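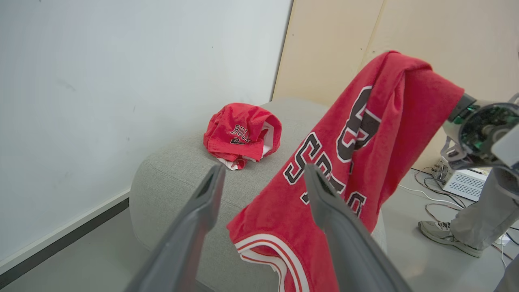

Why Old Sports Shirts Cost So Much Now – My Project Report

Print this page | E-mail this page

I picked second-hand sports shirts for my project as I spend far too much time (and money!) looking at them. I wanted to know who buys them and what makes one dearer than another.

I started in February with the rails at Roston market, then moved on to Trasteo, the resale site half my year group uses. I wrote down the prices of 200 listings – football, basketball, a bit of rugby – and gave a short survey to 85 students at Ollent College.

Size mattered far more than I'd guessed. Large shirts went quickly and children's sizes just sat there for weeks. Red and black team colours did well with my survey lot, and hardly anyone cared whether they followed the team! Most said they'd never watched a full basketball game, but they'd still happily wear the vest.

My mistake was mixing asking prices with sold prices for the first 2 weeks, so I had to bin those and start the table again – very annoying. Next time I'd ask the stallholders too.

Contact us | Copyright Ollent College | Back to top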